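Hand-held gripper drops chopsticks, mostly fine on spoons
Last updated 5/3/23

Posted by tsegaye_shed

I'm building a pair of hand-held grippers at home, two fingers each, printed black body, screws for pivots. The job I test them on is putting chopsticks and spoons into a cutlery caddy. Spoons are mostly all right. Chopsticks roll between the pads as soon as the tip touches the caddy, and then I'm trying to get a stick in sideways.
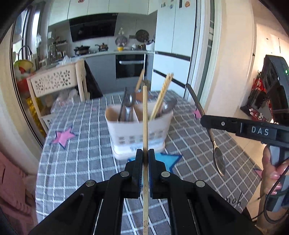
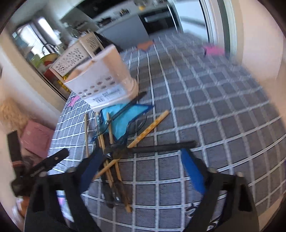
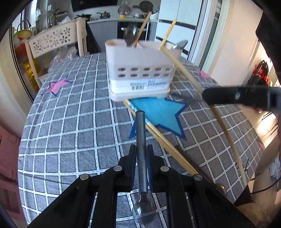
I've kept a log. Out of 392 tries, 27 ended with the piece on the table, and nearly all of those were chopsticks. The pads are stick-on foam, 2 mm thick. Squeezing harder makes it worse, the fingers start to splay at the ends. Is it the pads, or do I need to redo the linkage? I'd like to avoid reprinting the arms if I can.

Posted by Jailson Leite

Both, but do the pads first as they cost next to nothing.

Flat foam on a round stick gives you a thin line of contact and the stick pivots on it. Cut a shallow V groove down the middle of one pad and leave the other one flat. The stick sits in the groove and can't roll. A spoon handle will still hold if the groove is shallow. I cut mine with a sharp knife against a steel ruler, and a coarse file tidies it up.

For the splaying, take hold of a fingertip with the gripper closed and wiggle it. If it moves sideways you have slop at the pivots. Drill the holes out and fit brass bushings, or at least put a washer on each side of the arm. Don't do the screws up so tight that the arm binds. Nyloc nuts will hold them at the right spot — plain nuts back off after a day's use.

Also check that the pads meet flat when closed on something the thickness of a chopstick. Mine met flat when fully shut and were well out of parallel at 6 mm.

Posted by skurau2

had the same thing, used a bit of bike inner tube glued over the foam. grips heaps better but it picks up fluff so wipe it down

Posted by tsegaye_shed

Thanks both. There's definitely sideways play in the left finger. I'll cut the groove tonight and order bushings if that doesn't fix it.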